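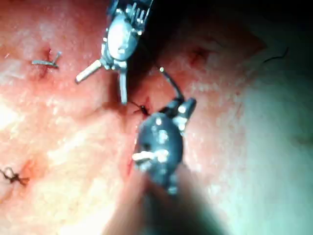
¿Cuánto tiempo guardo en casa los papeles de una reclamación?
Mientras siga abierta, todos, y una vez cerrada yo los dejo 36 meses más en la carpeta.

Lo aprendí con la lavadora Ulten, que me costó una pelea larguísima con la tienda Otora y acabó en el juzgado (¡por una lavadora!). Fui con una bolsa llena de tickets medio borrados y pasé una vergüenza tremenda. Desde entonces tengo mi sistema, que es bastante casero pero me va de maravilla.

Los tickets de papel térmico los fotocopio el mismo día. Nada de celo encima de las letras, que se las come, y nada de dejarlos en la ventana de la cocina – ahí perdí yo el de la aspiradora.

Cada llamada va a una libreta: fecha, hora, con quién hablé y qué me prometió. Con boli, por favor, y sin arrancar hojas.
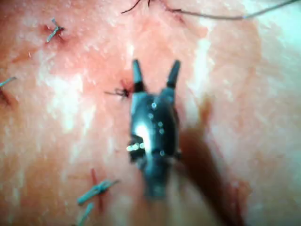

Pinza con las dos puntas abiertas.

Las cartas las mando siempre con acuse de recibo, y el resguardo lo grapo a mi copia por la esquina de arriba. Hago 2 juegos de todo, uno para entregar y otro que no sale del armario. Mi vecino Jhonatan Carhuamaca los mete en fundas de plástico, pero a mí se me pega la tinta y prefiero sobres de papel de los grandes, con el asunto escrito por fuera a lápiz.

Y si os llega una citación, apuntad el plazo en el calendario de la nevera antes de hacer ninguna otra cosa. La mía llegó en noviembre, la dejé debajo del frutero y la encontré con el tiempo justo para contestar.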